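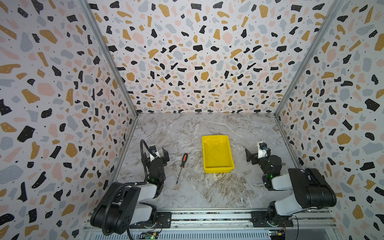 Figure 3. Terrazzo-patterned panels on the left, back and right walls, with silver aluminum corner posts.

February 1, 2021
By Wekesa Mfinanga

4. What the wallet counts can and cannot show

The claim most often made for the Numico token is that people use it. The project's own posts put this in terms of "active wallets," and the number has been repeated in newsletters and at least one exchange listing without anyone asking how it was made. In this section we try to rebuild it from public ledger data and then ask how much weight it will bear. Our answer is not much.

We start with the definition. Numico counts a wallet as active in a given month if it sent or received any amount of the token, however small. Under that rule a wallet that was handed a free sliver of a token and never touched it again is active for the month in which it arrived. So is a wallet that an exchange uses to sweep deposits from one place to another. Granel, which runs the largest market for the token, moves customer balances in this way, and each deposit address it opens adds to the total. None of this is hidden. It is also not mentioned in the posts.

For December we applied a narrower rule. A wallet had to send the token on at least two separate days, to an address that did not belong to an exchange, and it could not have received its whole balance from a giveaway. That left 877 wallets. We do not claim this is the true number of users. One person can hold many wallets, and a person who trades only inside Granel will not show up on the ledger at all. The first problem pushes our count up and the second pushes it down, and we have no good way to say which matters more.

We then drew a random sample of 300 wallets from the 877 and traced where each had first been funded. Roughly a third led back, within three steps, to a small group of 6 source wallets. These source wallets paid out in near-equal amounts, often within the same hour, and many of the wallets they funded later sent tokens to each other. There are harmless ways to explain such a pattern. A payroll service might look like this, and so might a game that pays its players. But we found no payroll service or game that says it uses the token, and when we wrote to the project to ask, we got back a link to the same blog post we had asked about.

Yurchenko argues that wallet clusters of this kind should be left in the count unless there is direct proof that one party controls them. The point is fair as far as it goes. A shared funding source is weak evidence by itself, and earlier work has sometimes thrown out real users along with the fake ones. We think the burden should fall the other way here. The project is the one making the claim, it has records we lack, and it could settle the matter by naming the owners of 6 addresses. Until it does, we report the results both ways and ask readers to treat the higher one with care.

Merchant use is harder still to pin down. The Vistside checkout tool is said to accept Numico in its list of coins, and the project treats this as proof of demand. Being on a list costs very little. A coin can be offered at checkout for a year and never be picked, and the shop owner may not know it is there. We looked for payments to addresses that Vistside has made public and found 3 in our sample, all small, two of them from the same wallet on the same afternoon. They may well be tests. Payments through private addresses would not appear in this search, so the finding should be read as a lower bound — though we would have expected a lower bound somewhat further from zero.

We also checked whether activity moved with price. If people were buying goods and services with the token, we would expect at least some use to carry on through quiet weeks in the market. Instead, transfers among our filtered wallets rose when the price rose and fell off within a day or two of each drop. The pattern fits trading better than shopping. It does not rule out shopping, and one month is a short window in any case. December is also an odd month for spending of every kind, and we would want to see the same test run on a full year before leaning on it.

A last caution concerns our own method. The two-day rule is a choice, and so is the decision to stop tracing after three steps. With a one-day rule the count goes up, but the share tied to the source wallets goes up as well. With longer tracing nearly everything connects to Granel in the end, and the exercise stops telling us anything. Section 5 repeats the analysis under both settings.

Related items
Exchange deposit addresses and the problem of double counting
Do token giveaways bring in lasting users?
Reading a project's monthly report: a short guide
Price moves and on-ledger transfers in small coins
Checkout tools and the coins no one picks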